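Takdale Control Software – Set-up Guide
Section 3: Getting two arms to plan around each other, and around whatever is on the table
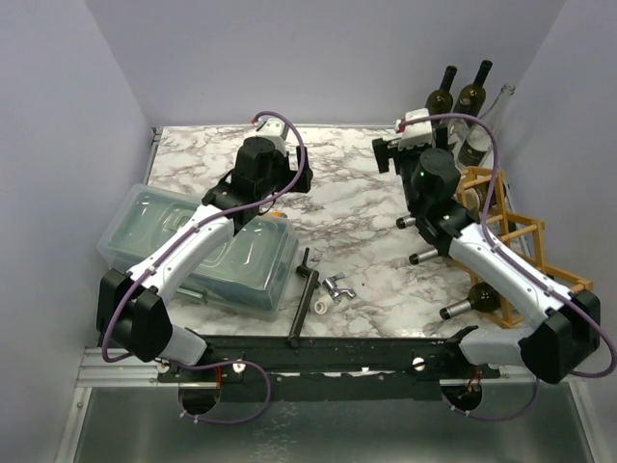

Before you begin

Welcome back! If you've come straight from Section 2, you should have both arms powered, homed and talking to the Takdale console, and you may be itching to run your first task. Please give this section an unhurried hour first. It covers the planning scene, which is the software's own idea of what is in the workspace, and most of the support calls we get about arms stopping halfway through a move can be traced back to it.

You will need the console open on your computer, your station file from Section 2, and the Cillis perception package installed. If you are still on the older Brasudton driver, finish the upgrade in Appendix B before going on, as the menus have different names and you'll only get frustrated.

CAUTION: Keep a hand near the stop button whenever you are working through steps 5 to 9. The arms will move on their own during these steps, and they do not know where your elbows are.

Setting up the planning scene

1. Open the Scene tab and choose New from Station. The console draws both arms on their shared base, along with the tabletop and the walls you measured earlier. Have a look at it from a few angles and check that the walls are on the correct sides. Swapping left and right is very easily done (the author of this guide has managed it twice).

2. Set the wall margin. The default is 44 mm, and it suits most enclosed tables. You can go lower once you trust your measurements, though we'd ask you to leave it alone on the first day.

3. Turn on Cable Envelope for each arm. Cables that loop out from the gripper sweep through a good deal more space than the arm itself, and the planner won't allow for them unless this box is ticked. Move each arm by hand through its full reach and watch how far the loop swings out, then drag the envelope until it covers the widest point.

4. Place your objects. Anything with a bit of bulk is fine to begin with: our own table has a lidded plastic container on the left and a wooden wine rack with bottles in it on the right, plus a few bottles standing at the back and some small metal bits in the middle.

Note: Don't tidy up too much for this. A bare table will give you a lovely clean scan and teach you very little about how your settings cope with a normal working day.

5. Press Scan. Both arms move slowly to their viewing poses and the Cillis package builds a depth map. Let it finish, even if the picture on screen looks complete before the bar does.

6. Check the scan for gaps. Clear glass, translucent plastic and shiny metal are the usual trouble spots, and they may show up as holes or not show up at all. For each one that's missing, choose Add Shape and draw a box or cylinder over the place where it stands. A generous box is quite all right here – you can always trim it later.

7. Mark lattice or open-framed objects as Solid unless you mean for a gripper to reach inside them. Otherwise the planner may see the openings in a rack as a perfectly good shortcut.

8. Assign zones. Give the left arm the left half of the table and the right arm the right half, then draw a shared strip down the centre. Only one arm may hold the shared strip at a time. The other waits at its edge until the strip is released, and the waiting time appears in the log as Hold.

9. Run Dry Plan with the gripper commands switched off. Set the sample count to 1000 and the speed to the lowest setting. The console will list how many of those plans succeeded and colour the failed ones red.

Reading the results

On a well-described scene you should see nearly 375 failures or fewer at this stage, and that really is nothing to fret over, as the random goals include plenty that no arm could sensibly reach. What matters is where the red lines gather. A cluster against one object usually means its box is too large, while a cluster along the centre line means the shared strip wants widening.

CAUTION: A successful plan is only as good as the scene it was made from. If anyone moves an object by hand after a scan, scan again before you run anything.

Saving your work

10. Choose Save Scene and give it a name you'll recognise in a month's time. The Haddad format is best if you share files between stations, and the standard one loads a little quicker.

11. Lock the scene before you close the console.

Questions about this section can go to Nisreen Twal on the documentation desk, who is always glad to have the log file attached. Section 4 covers grasp settings.

Section last revised 2025-12-19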